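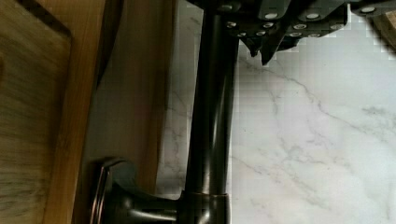
Home Forums Student Projects New Posts Search Log in

Bruledthorpe robotics club: kitchen counter project, need opinions on the board task

Posted by Ecaterina Pop, July

Hi all! Some of you saw our intro thread back in spring when we were still arguing over what to build. We went with the kitchen counter (I lost the vote, I wanted the garden shed) and we're now deep in it. Four of us, one arm, a counter full of other people's snacks.

The task we're doing for the Fastholm student showcase is pick and place. Arm picks a thing up off the cutting board, puts it down somewhere else on the counter, goes home. We drive it by hand to make the demos and then train on them. We've got 547 demos right now and I was really proud of that number until we ran the first policy and it just sort of hovered over the board looking thoughtful.

What I can't decide is how much stuff to leave on the counter. Right now it's basically a lived-in kitchen and I love that, but Sebastian thinks we're making it way too hard for ourselves. 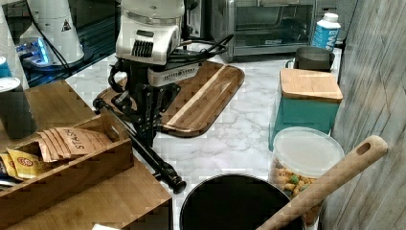
Side of the counter with the snack pouches. Yes, one says STASH, no, you can't have any.

So: clear it off and start simple, or keep going with the clutter? We have 4 weeks left.

-----

briggs_bench wrote:

Clear it. I help with the Briggs after-school team and we lost a whole season to this. The kids wanted it to look real, so we had mugs and cereal and everything in view, and the model learned to care about the cereal. Start with a bare counter and one object, get it picking every time, THEN bring the mess back.

Also your boards would drive me nuts. That one has light and dark stripes all the way across AND the arm throws a shadow on it. I'd want something plain.

-----

Ecaterina Pop wrote:

Ugh, ok, the shadow is a fair point. I hadn't thought about it at all. But if we train on a bare counter, won't it fall apart the second somebody sets a can down?

-----

toltar_tom wrote:

I'm going to disagree with briggs here. We run Toltar arms at my school and did it both ways, and the clean-counter model was useless at the demo table. Somebody left a water bottle next to it and that was the end of our afternoon. Leave the clutter, just move it around! If the canisters are in the same place in all 547 demos then of course it thinks they matter.

How often are you shuffling things between takes?

-----

Sebastian Costache wrote:

Other half of the argument reporting in. We are not shuffling enough. Sometimes we do 30 in a row with nothing moved except the object, and I've been saying this since week 2 (check the group chat, Ecaterina, it's in there).

I don't hate the clutter. I hate that we added it before we had one boring version that worked. Anyway, my proposed plan, tell me what's wrong with it:

1. Pick one small object and stick with it for now. My vote is the cream block. It's pale, the brown board is not, and even I can find it on the video.
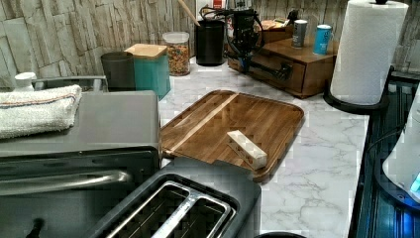 2. Move the back row every few takes. Teal canister, cereal jar, utensil holder, any order, sometimes slid forward, sometimes gone completely.

3. Shift and turn the board too. We keep putting it down in the same spot out of habit.

4. Have everybody drive. Right now it's mostly me, and I come in from the same side every single time, so the arm does too.

5. Only after that, go near the sink. The wrist view over there is marble, wood and a big dark faucet and I'd like to be good at something before I try it.

-----

briggs_bench wrote:

I can live with that list, although I'd still take everything off for the first batch. On number 4, careful. We let all the kids drive and half the demos were somebody learning the controls. Give people a practice round and don't save it.

-----

toltar_tom wrote:

^ agree on the practice round. Don't agree on taking everything off, lol. We'll be having this fight at Fastholm in person.

-----

Ecaterina Pop wrote:

Ok ok, I'm convinced about the shuffling! We're going to try Sebastian's list starting tomorrow with the plain-ish brown board and the block. I'm keeping the old demos in a separate folder, I can't bring myself to delete them.

One more question while I've got you both: do you throw out takes where the driver misses the first grab and goes back for it? We've been tossing them and I'm starting to wonder if those are the good ones.

-----

toltar_tom wrote:

Keep them. Ours only started recovering from a miss after we stopped tossing those.

-----

briggs_bench wrote:

Keep some of them. If the driver's clearly lost, bin it.

Page 1 of 2 Next Reply Back to top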